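# Pollow – seguimiento de rumores y menciones para clínicas y hospitales

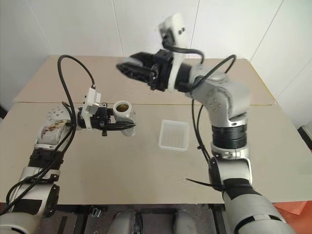
*Brazo izquierdo con la taza blanca, sobre la mesa beige.*

Pollow es un programa de escritorio y web que recoge lo que se publica sobre un centro sanitario en prensa digital, blogs, foros y perfiles públicos de redes sociales. Agrupa las publicaciones que repiten la misma afirmación, guarda una copia de cada una y permite preparar una respuesta con los documentos a mano. Lo desarrolla y distribuye Gurnidska.

Está dirigido a gabinetes de comunicación de hospitales, clínicas privadas, laboratorios y colegios profesionales. También lo usan redacciones locales que cubren salud y necesitan saber de dónde salió una noticia antes de publicarla.

## Qué hace

**Agrupación por afirmación.** Las menciones no se ordenan solo por fecha. Si veinte perfiles comparten la misma historia sobre una factura o una negligencia, Pollow abre un único expediente y coloca dentro todas las versiones, con la más antigua localizada al principio. El usuario puede separar o unir expedientes a mano.

**Copia de la publicación.** Cada entrada se guarda con el texto, la dirección, el nombre público de la cuenta y la hora de captura. Si el autor edita el mensaje más tarde, la nueva versión se añade debajo y las diferencias aparecen marcadas. La copia se exporta en PDF. Su valor como prueba depende de la legislación de cada país y conviene consultarlo con un abogado; cuando se prevé un litigio, lo habitual es levantar acta notarial aparte.

**Borradores de respuesta.** Incluye plantillas para nota de prensa, solicitud de rectificación y mensaje breve en redes. Ninguna se envía sola. El borrador pasa por las personas que el centro haya designado y queda registrado quién lo aprobó.

**Filtro de datos clínicos.** Antes de exportar una respuesta, el programa busca nombres, números de historia y fechas de ingreso, y avisa si encuentra alguno. El aviso no sustituye la revisión humana. Un centro puede tener razón en lo que desmiente y aun así vulnerar la confidencialidad del paciente al desmentirlo.

## Lo que no hace

Pollow no retira contenidos ni denuncia cuentas. No lee mensajes privados ni grupos cerrados. Tampoco decide si una afirmación es verdadera: el estado del expediente («sin comprobar», «confirmado», «desmentido», «parcialmente cierto») lo asigna siempre una persona y hay que adjuntar al menos un documento para cambiarlo.

Las quejas de pacientes no se tratan como rumores. Tienen una bandeja propia, que se puede conectar con el servicio de atención al paciente.

## Ediciones

| | Pisero | Gilani |
|---|---|---|
| Usuarios incluidos | 50 | 300 |
| Expedientes abiertos a la vez | 100 | Sin límite |
| Fuentes de prensa preconfiguradas | 276 | 276 |
| Fuentes añadidas por el usuario | Sí | Sí |
| Varios centros en una misma cuenta | No | Sí |
| Instalación en servidor propio | No | Sí |
| Registro de aprobaciones | Sí | Sí |

La edición Pisero se puede pasar a Gilani en cualquier momento y conserva los expedientes. El cambio en sentido contrario exige cerrar antes los que superen el límite.

## Requisitos

- Navegador actualizado, o Windows 10 o posterior para la versión de escritorio.
- Conexión permanente a Internet para la captura. Los expedientes guardados se consultan también sin conexión en la versión de escritorio.
- Para servidor propio: Linux de 64 bits y base de datos PostgreSQL. La guía de instalación se entrega con la licencia.

## Puesta en marcha

El alta incluye una sesión a distancia para definir los términos de búsqueda, los permisos y la cadena de aprobación. Recomendamos que asista alguien de la asesoría jurídica. Los nombres de centro muy comunes («San José», «Central», «La Familia») dan muchos resultados ajenos durante los primeros días – se corrigen añadiendo la ciudad y excluyendo términos.

La formación la imparte Yhon Pacheco, en español. Hay material escrito para quien se incorpore después.

## Licencia y soporte

La licencia es anual y se factura por centro. El soporte atiende de 8:00 a 18:00; fuera de ese horario se puede abrir una incidencia desde el propio programa. En diciembre se publica la actualización mayor, incluida en el precio.

Al terminar el contrato, el cliente descarga todos sus expedientes en PDF y CSV. Después de confirmar la descarga, Gurnidska borra su copia.

Para pedir presupuesto, indique la edición, el número de centros y si necesita servidor propio.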